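Open day at the Kerkska paper mill

Went on Wednesday, got there late, parking was a mess. Notes typed up fast before I forget it all.

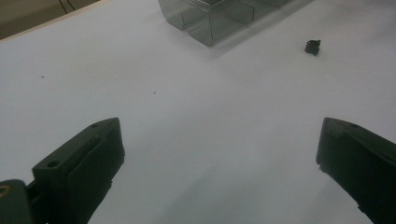

Bus from the station is the 14, runs every half hour and drops you at the wrong gate. Walk back past the weighbridge. Sign-in was quick – name, shoe size, earplugs. They lend you steel toe covers that fit over your own shoes. Mine kept slipping.

First stop the pulp hall. Loud, warm, smells like wet cardboard and a bit like cabbage. Bales come in from Iyer, the recycling firm down the river, mostly office paper and old school books. Saw a whole bale of phone directories go in. Didn't know anyone still had those.

Then the big machine, the Trisine line. 318 feet end to end, you walk the entire length on a metal catwalk. Wet end is gray soup on a moving mesh, by the far end it's paper and too hot to stand near. Best part of the day. Guide had to shout and I missed half of it, something about steam and felt blankets that get changed every few weeks.

Cutting room after that. Reams of 500 sheets, wrapped and stacked faster than I could follow. They do a thick cream stock called Zenosen for wedding cards and menus, got a sample pack to take home. Feels nice, slightly rough. Tried it with a fountain pen last night and it bleeds a little on the back side.

Lunch in the canteen, 4 dollars for soup and a roll, cash only so bring some. Soup was lentil. Coffee free but the line was long.

Skipped the water treatment talk – bus to catch. People comming out said it was good and ran way over.

Next one is in July. Book early, the morning tours fill up first. No kids under ten on the catwalk, they wait in the shop with the coloring tables. Shop shuts at three, before the last tour gets out, so go there frist if you want notebooks.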